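My tablet finally got old enough to annoy me

Thursday, June 12, 2025

So I've been going back and forth on a new tablet since December, and last week the price dropped on the Zavura and I caved. It had been sitting at $859 for months, which was never going to happen, and then one morning Gillow had it for $98 less. Still a lot of money! But my old one had started taking a full minute to open a recipe, and I'd run out of patience.

I picked it up at the Gillow in Vukville because shipping was going to take nine days (nine!) and the store had two left. The guy at the counter tried pretty hard to sell me the keyboard cover. I said no, then spent the whole drive home wondering if I should have said yes.

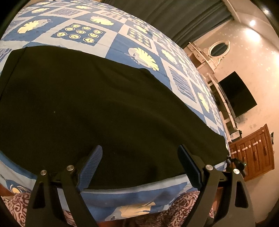
Setup was mostly painless. It wanted me to make an account, then a second account for the cloud storage, and then it wanted to know if I'd like 100 GB free for three months. I took it, and I've put a reminder on my phone to cancel, because I know myself. Moving my stuff over took most of an evening — the photos went fine, the notes went fine, and my books came across in a totally random order that I still haven't fixed.

The screen is the big difference. My old Kárason always had a slightly gray look to it and I'd just gotten used to that. I do most of my reading in bed with the brightness way down, and text is so much easier on my eyes now. Colors are good too, maybe a little too good. There's a big creamy yellow ginkgo leaf on the blue part of the bedspread, and I'd love a wallpaper in just those two colors, but everything that came with the tablet is neon swooshes.

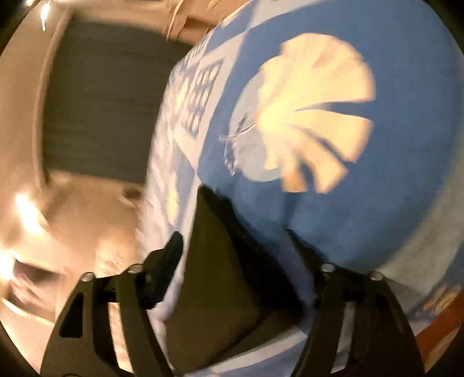
Battery life I'm less sure about. I charged it to 100 percent on Sunday night and it needed the cable again by Tuesday lunch, and that was with some video but no games at all. Most evenings I end up reading with it leaned on the bedspread, right where the leaf fans out over the blue, and plugged in the whole time, so maybe I shouldn't complain. The cord could be longer, though.

I'm still thinking about that keyboard cover. If it goes on sale too, I'm probably doomed.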